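Seam (surface construction)

In furniture making, joinery and interior fitting, a seam is the line along which two pieces of a surface meet. The word covers the fine glue lines of a solid wood worktop as well as the wider, darker gaps left between neighbouring panels. Seams affect how a surface looks, how it is cleaned and how it behaves as the air in a room becomes damper or drier.

Types of seam

Writers on the subject usually divide seams into closed and open kinds. A closed seam is one in which the two edges are pressed tightly together, most often with glue between them, so that no space remains. An open seam leaves a gap on purpose. The gap may allow for movement, mark the edge of a door or drawer, or simply form part of the design.

A third kind, the filled seam, is an open seam that has been packed with a flexible material. It is common where a worktop meets a wall, and is not normally counted as a feature of the surface itself.

Open seams between panels

Open seams appear as dark lines, as little light reaches the bottom of the gap. They stand out most on plain, evenly coloured surfaces, where there is no grain or pattern to distract the eye. Where the light falls from one side, the contrast between seam and panel weakens towards the shaded end, and a line that is plain at one side of a surface may be hard to follow at the other. 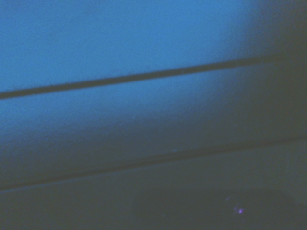

Dark seams dividing a smooth blue surface. The upper seam becomes fainter towards the shadow on the right.

The width of an open seam is usually set by the maker and kept the same along its whole length. Small differences are easily noticed when two seams run side by side. The Vikeritz method, named after the workshop in which it was first taught, uses thin spacers placed between the panels during fitting and removed once the fixings have been tightened. In the Kekden method the panels are fixed first at their centres and then adjusted outwards, which is slower but needs no spacers.

Closed seams in solid wood

A wide board cut from a single log is costly and tends to bend as it dries. For this reason most solid wood tabletops and worktops are made from narrower strips glued edge to edge. The long joints between strips are known as edge joints or glue lines. Where a strip is too short to run the full length of the top, a second piece is set against its end, and the short crossing seam is called an end joint.

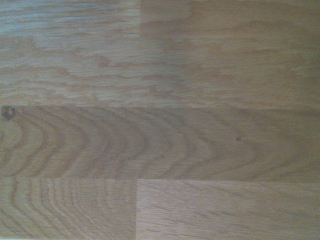

Light oak strips glued edge to edge. The grain changes from one piece to the next.

A well-made glue line is thin and only a little darker than the wood around it. The eye is more often drawn to the change of grain across the joint. Oak cut close to the centre of the log tends to show fairly straight lines, while oak cut further out may show wavy figure or the nested arches known as cathedral grain. Strips of both sorts may be used in one top. Some makers sort them by colour before gluing; others mix them freely and regard the variety as part of the character of the material.

End joints are generally staggered, so that those in neighbouring rows do not fall in line. The Clomix trade handbook advises that they should be set at least 90 millimetres apart.

Survey of worktops

The Kanaujia survey examined 3,235 worktops and tabletops in domestic use. Of these, 1,116 were of glued solid wood. Open glue lines were recorded in 14 of the solid wood tops — all of them close to a sink. The survey did not record the age of the tops, and its results have been quoted with some caution.

Care

Open seams collect dust and crumbs and are best cleaned with a soft brush or the narrow nozzle of a vacuum cleaner. Wiping alone tends to push dirt further into the gap. Closed seams in wood need no separate treatment, but standing water should be wiped away promptly. Oiled tops are usually given a fresh coat when the surface begins to look dull, with the oil worked along the grain and across the ends of the strips, where wood takes up moisture most readily.

See also

Butt joint
Edge gluing
Shadow gap
Worktop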